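Workshop notebook, Polville walking guide and town map

14 January 2022

Back at the bench after the break. The job is still the visitor leaflet for Polville and the relief map that goes with it. The text is further along than the map. I went through last July's site notes again this morning and copied what still holds into this entry, so the loose sheets can go.

Town facts as they now stand. Polville grew up on the south side of the Putano, at the only shallow crossing before the gorge. The railroad came in from Groston and the business end of town shifted uphill to meet it, leaving two main streets. River Street has the older buildings: the stone granary, the former hotel with the iron balcony, and the row of brick shops with the bakery on the corner. Station Street is wider and plainer. Population is set at 2000 on the sign coming in from the east. I used that figure in the draft and left it alone.

Distance to Groston: the old leaflet says 28 km and the road sign at the bridge says 22. I think the old leaflet measured along the river road, before the cutoff was built. Going with 22 and adding a line that the river road is longer and has the better views. Whoever checks the proofs, please don't change it back. 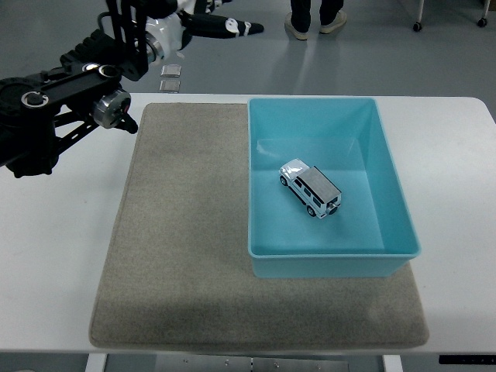
3 min read

Walking route. Starts at the parking lot behind the granary, goes down to the river, along the levee path to the footbridge, and back up through the park to Station Street. I had it going the other way in the first draft. That put the climb at the end and the public restrooms at the wrong end too, so it is reversed. Numbers on the map have to be reversed to match. Not done yet.

The footbridge needs a note. In July the deck was closed at the north end for board replacement. I have no word on whether it reopened. The draft says "check signs at the levee" for now.

Do is the other question. It is the hamlet across the river, a chapel and a few houses, and people at the visitor desk keep asking how to say it. Rhymes with "go." I put that in parentheses after the first mention. The chapel is open in the summer months only, and the key arrangement described in the old leaflet no longer applies, so that sentence is out. Do stays on the map as a side trip and is not part of the numbered route.

Relief map. Second casting of the river section came out with bubbles along the gorge wall, same place as the first. I poured slower this time and it made little difference. Next try: brush a thin coat into the gorge first, let it begin to set, then pour the rest. The hill behind the station is fine and can be painted. The vertical scale is stretched, and the label should say so. On the first version people took the hill for a mountain.

Colors: the green used for the park and the green for the farmland are too close once dry. Mixed a yellower one for the farmland and painted a test strip. It reads well from standing height. Recipe is taped inside the cabinet door.

Lettering: street names in the plain face, river and hills in italic. The Putano label follows the bend – it looked wrong set straight.

Still open
Renumber the stops
Footbridge status
Opening hours for the granary museum, winter and summer
Third casting of the river section
Ask the printer if the fold can move so it misses the bridge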